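# Wrist view loses my colored dots when there's a shadow – fix the lights or fix the code?

**slowtorque**
posted 2025-08-25

I'm building a little two-arm setup at Partington, the shared shop I joined in June, and before I let it loose on anything real I've been running the whole thing in Pisudard on my laptop. The plan is simple enough: arms on a big table, rack next to them, and the arms swap modules in and out by the colored dot on the front. I've got a budget of $700 for the real version and most of that is spoken for already, so I'd love to sort this out while it's still only costing me evenings.

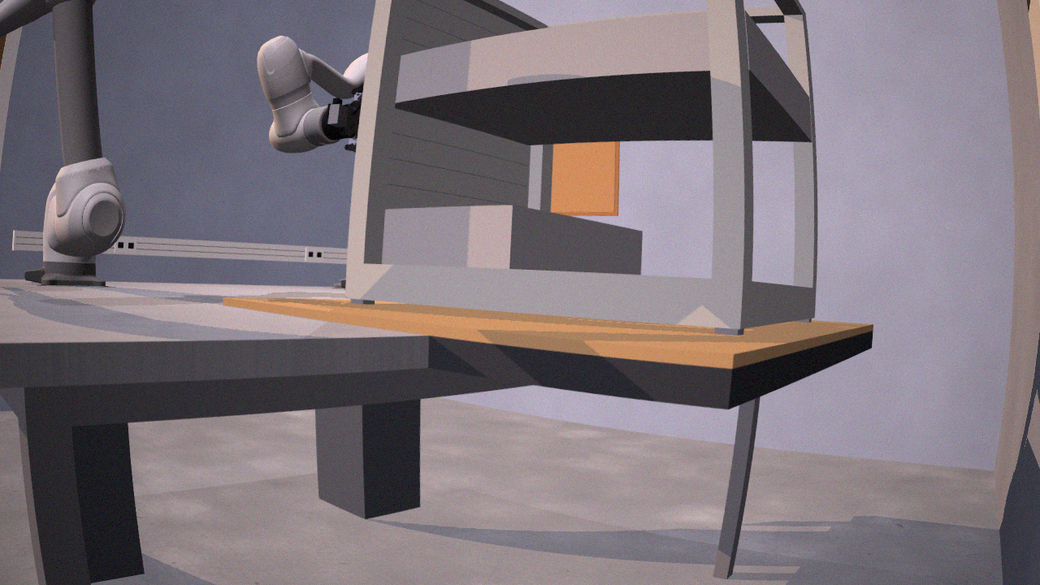

*My Pisudard model: rack on the orange-topped board, arms on the table to its left.*

So the arms themselves are behaving. Reach is fine, nothing collides, and the path from the table to the rack is boring in the good way. The trouble is the dot finder. I'm using the Stistus color plugin pretty much out of the box, with one threshold for each color, and whenever a shadow falls across a module the red ones drop out. Blue goes missing too, and I think it just gets read as part of the black module face. Out of 40 test runs I had 4 where it found everything I asked for. Not great!

I did try cranking the exposure up. That got me the reds back and then blew out the pale surfaces, so the plugin started seeing "dots" on the bench. I also tried turning shadows off completely, and then it all works perfectly, but I don't trust that one bit because the shop has windows and people walking past.

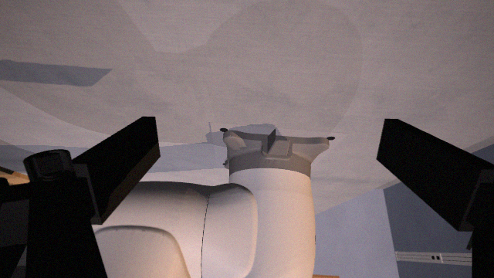 I should say the wrist camera can always see both fingertips as well, and I've left them in for now because I want them for lining up the grasp. Would masking them help? They're black and so are the modules, and I'm wondering if all that black is throwing off the auto exposure. Anyway – lights or code, where would you start?

---

**benchpeg**

Code. Leave the shadows on, you'll be glad you did.

Stop thresholding on plain RGB. Convert to something like HSV and set your red on hue first, with a loose limit on brightness. Red wraps around the ends of the hue scale, so you need two ranges and then you add them together. I lost a whole weekend to that on a sorting arm in my garage. Dark reds also get noisy, so run a small blur before the threshold and throw away any blob that isn't close to round.

And yes, mask the fingers, but do it for the exposure metering only. Keep them in the picture you use for lining up.

---

**oldpulley**

just buy a brighter light. worked for me

---

**tinsnips_and_tea**

I'd do a bit of both. A brighter light on its own usually gives you a harder shadow, and in your case the arm is making plenty of those itself. A soft light mounted near the camera moves with the wrist and fills in whatever the arm is blocking. I use a Risard ring on mine, with a scrap of baking parchment taped over it (really), and you can add the same kind of light in your sim to see if it's worth the money.

The other thing I'd do is take 3 looks at each module from slightly different wrist positions and only believe a dot that shows up in most of them. It's slower, sure, but you said evenings are cheap.

---

**slowtorque**

Thanks, this is great. I switched to hue last night with the two red ranges and I'm going to try the wrist light next. Also turned auto exposure off while I was in there, which I probably should have done first. I'm testing against the mixed column now, red and blue and green, plus some modules with no dot at all so it has a chance to be wrong.
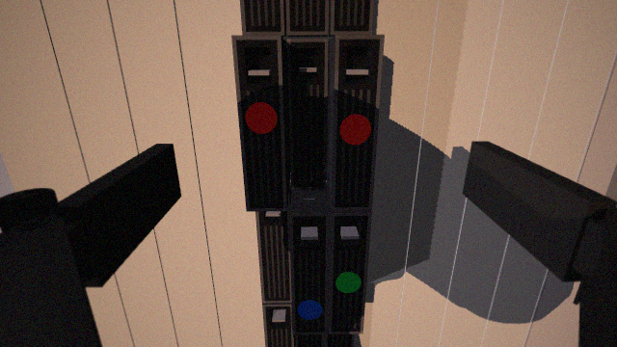
Do I have to redo the camera-to-gripper calibration after I add a light to the wrist?

Only if the camera gets moved or loosened while you're mounting it. The light doesn't change the geometry, so check one known point before and after, and if the arm still lands on it you can keep the calibration you have. – tinsnips_and_tea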